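Mattress recycling scheme extended after busy first summer

A mattress collection scheme run from the old bus depot at Rotitz Lane will carry on until the spring after taking in 1395 mattresses since it opened.

The service is run by Anard, a local recycling charity, and had been due to close at the end of August. Residents pay £4 for each item, and collection is free for people on housing benefit.

Sandra Stockdale, who manages the depot, said fly-tipping had been the main reason for starting it. The council cleared 559 dumped mattresses last year, most of them from lay-bys and back lanes.

Steel springs go to a scrap dealer and the foam is shredded for carpet underlay. Covers are harder to place - the charity still pays to have most of them burned.

A grant of nearly £4000 will pay for a second baling machine.

Mattresses must be bare when they are picked up, so pillows and bedding should be taken off beforehand.

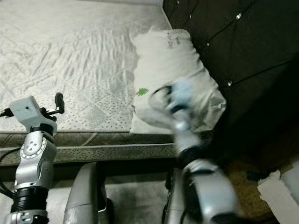
How to book

Collections can be booked at the depot or by phone before 3pm. The next round covers Pidomer and the streets north of the canal.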